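Half past nine at night, July, window open, feet up on the other chair.

Jab day! I've been putting off writing about it because my arm felt like a football by teatime, but it's calmed down now and I want to get it on paper before I forget the small stuff. This was the second one of the travel lot, the hepatitis booster, and they did the typhoid in the other arm while I was there, so now I can't sleep on either side. Well done me.

The clinic has moved since last time. It used to be above the chemist's in the middle of Bividton and now it's out by the bus depot, in a low building with a ramp and very loud doors. I got the early bus to be safe and was there far too soon, so I sat in the waiting room and read every single poster on the wall. Measles, mostly. There's been a cluster of cases over in Clirnen and they've put up a big notice asking anyone born after a certain year to check they've had both doses. I had no idea whether I had! I rang Mum from the corridor and she was quite offended that I'd even ask. Both doses, apparently, and she can remember which one I screamed through (the second).

The nurse was lovely and very quick. She asked the usual things - allergies, fainting, any fever this week - and then went through the water and food advice for the trip, most of which I knew from last time. Peel it, boil it or leave it alone. She was firmer about mosquitoes than I expected. I'm to get a repellent with 50 per cent of the strong stuff in it and put it on after the sun cream, and I've been doing it the other way round for years. She wrote it on the back of my card so I'd stop arguing.

Then the sitting about afterwards, in case you keel over. A man across from me had come for his shingles jab and was telling the whole room about the year he had it, in such detail that I started itching. The lady beside him said the council wants to get another 500 people through before autumn, and good luck to them if the phone line stays how it is. I was on hold for most of a morning just to book mine. The hold music still comes back to me when I'm brushing my teeth.

Paracetamol at two, and again at six. I'd meant to go for a swim but couldn't face lifting my arms, so it was soup and a lot of lying down with the Öberg novel I keep renewing. Slight headache, no temperature. I've taken it twice to be sure and the thermometer beeped happily both times. 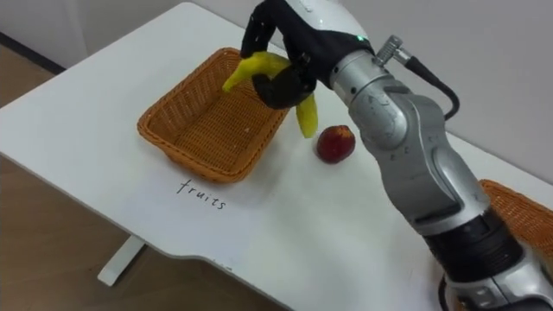

*"fruits", and not one in the basket.*

Which reminds me, I must buy some oranges. I've been living on toast all week and then I wonder why I'm tired.

Things still to sort: find the yellow booklet, because she could only stamp the card today and I need both for the Altum crossing. I'm nearly sure it's in the drawer with the spare keys. If it isn't, I'll have to ring the clinic for a new one, and that means the hold music again. Also ask about malaria tablets, the kind you start a couple of days before, as the other sort gave me such horrible dreams last time that I was scared to nod off on the ferry.

Left arm still hot and a bit pink round the plaster. Right arm fine, just sulky. I'm going to try sleeping flat on my back with a pillow either side and see how far I get.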